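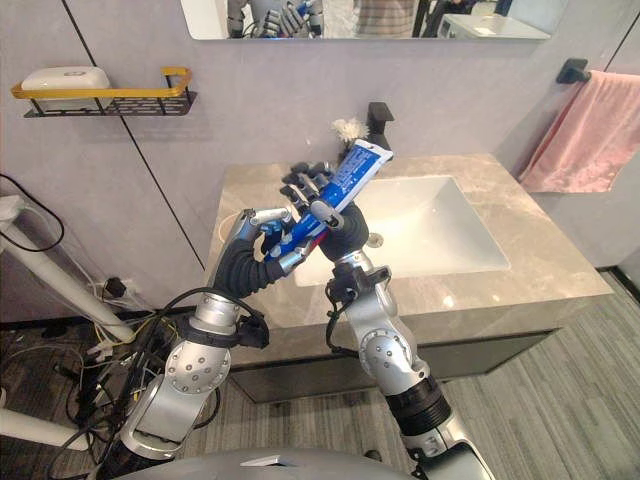 Fig. 1. Two-hand hold on the toothpaste tube over the sink, head camera.

Hand and Camera Comparison – Working Group Minutes
Dec 30, 2018
Chair: Selma Omerović
Minutes: Hrvoje Dimitriou
Also attending: one representative each from Verkico (controller) and Grimstead (test space)

1. Previous minutes
The November minutes were accepted with one correction. The torque limit given for the Larholm thumb joint applied to the Harries thumb joint. The table in the shared folder has been changed.

2. Scope of the comparison
S. Omerović restated the scope. Two controller builds from Verkico, referred to as Larholm and Harries, are being compared on the same pair of multi-fingered hands and the same arms. Head and wrist cameras are recorded for both builds. The task set stays at five tasks, all in the bathroom: tube hold, tube handover, towel pull, soap box lift and faucet reach. A request to add a drawer task was turned down for this round.

3. Log status
H. Dimitriou reported 3,419 grasp attempts logged under Larholm and 2,443 under Harries. The difference comes from the Harries build being installed later. Totals will not be evened out by dropping Larholm runs. Results will be reported per 100 attempts.

Attempts stopped by the operator are now tagged separately. Before this they were entered as failures, which made the handover figures for both builds look worse than they were. Old entries will be retagged from the operator notes where notes exist, and left alone where they do not.

4. Two-hand hold
The tube task was discussed at length. The hold under review has the left hand curled around the crimped end with the thumb over the front, and the right hand on the upper half with the fingers spread over the label (Fig. 1). Verkico asked whether the right hand could be moved lower. S. Omerović's view was that this would bring the two sets of fingertips too close for the current collision margin. The margin is the same in both builds and will not be changed in the middle of a comparison.

Larholm closes all fingers on one force target. Harries sets a target per finger. On a soft tube the per-finger setting was judged easier to tune but slower to close. No decision was taken on which is preferred.

The head camera loses part of the faucet behind the right hand in this pose. It was agreed that faucet position for the tube tasks will be taken from the scan made at setup and not estimated live.

5. Wrist camera

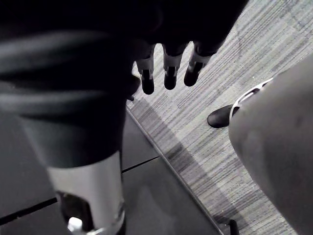 Working Group Minutes, No. 5 – page 2

The wrist view was checked with the fingers pointing down over the carpet. Three fingers are in view with their silver bands and black tips, and the tips can be told apart. The band edges are the best candidates for a visual check of finger position. The upper part of the hand runs into the dark arm and gives the tracker very little to work with.

Verkico proposed raising the exposure. H. Dimitriou objected that the right side of the view, with the gray hand shell and the carpet, is already much brighter than the upper left. A fixed exposure will be tried at two settings with the same pose – automatic exposure stays off for both.

The striped carpet was raised as a possible source of false matches. Grimstead can supply a plain mat. One set of runs will be made with the mat and one without.

6. Cables
Grimstead asked that the cables on the bathroom floor be routed along the wall before the next session. Agreed. The cable loop at the left wrist is to be checked at full wrist rotation in both directions.

7. Actions
Retag operator stops in the log – H. Dimitriou
Exposure runs, two settings – H. Dimitriou
Closing times per finger, Harries build – Verkico
Plain mat and cable routing – Grimstead
Draft of results section, tube tasks only – S. Omerović

8. Next meeting
To be set by email once the exposure runs are in the log.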